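Gonico Doors, April Newsletter

Replacing an entry door? Measure the opening before you order. The Lavetti steel door comes 900 mm wide, and up to 10 mm can be taken off the frame.

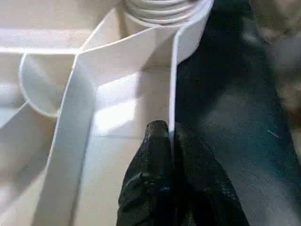
White plastic, close up

Check the sill for rot and the hinge side for plumb. Old screws often need to be drilled out.
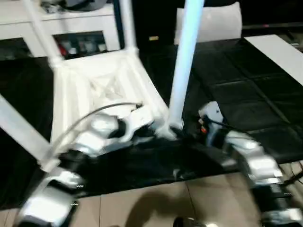 Underside of a white plastic chair

Rostislav Charvát handles orders for the Caruso line, which is made to size and takes longer to arrive.

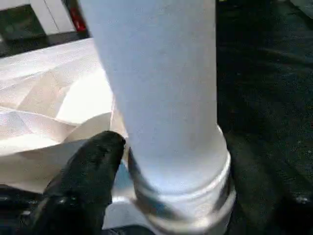 Painted doors ship with a protective film. Peel it off the same day the door is hung.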